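Zurno Sofa Hour

Zurno Sofa Hour is a celebrity interview program made for the web. It is produced by the company Juretti and takes its name from Zurno, the online entertainment magazine which first carried it. Each episode brings one guest, most often a film actor or a singer, who sits on a sofa and talks during 50 minutes without a studio audience. The program is known mainly for its birthday episodes, in which the guest answers messages sent by fans.

Format

An episode has 2 parts. In the first part the host speaks with the guest about current work, for example a new film or a tour. In the second part, called "The Mailbag", the guest draws cards from a box and reads them aloud. The cards are selected by the editors from letters and voice messages, and the guest does not see them before the recording. In a birthday episode the second part is longer, and a friend or relative of the guest usually joins by video call.

The program has no music performances. Singers who appear on it are allowed to sing a few lines if a card asks for it, but there is no band and the host does not announce it in advance.

Production

The early episodes were recorded in a rented apartment above the magazine's office. Juretti later moved the recording to a former radio building on Wattanapong Street, where there was more space for guests and their staff. Recording normally takes place on Monday, and the edited episode is published later in the same week.

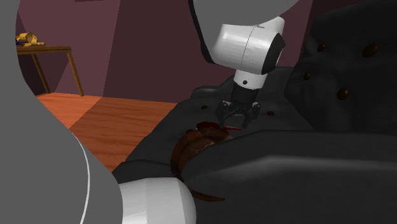
Tufted sofa in dark gray, computer rendering

The sofa became a recognizable element of the program. Its color was changed several times in the first seasons, and viewers often discussed these changes in the comments. The opening titles were made by the animation studio Rurko and show only the name of the program and the first name of the guest. A longer version of the titles was used for the anniversary season.

Broadcast and reception

The program was at first available only on the magazine's website. Short clips were afterwards placed on social networks, where the reading of the cards reached a larger public than the full interviews. For the 100th episode, the editors invited fans to choose the questions by vote, and 2431 messages were received.

Reviewers have generally praised the calm manner of the host and the absence of prepared jokes. Some of them found the first part too close to ordinary film promotion, and the later seasons made it shorter for this reason. An audio edition, without the video calls, has been published since November.

See also
Celebrity interview
Web series
Fan mail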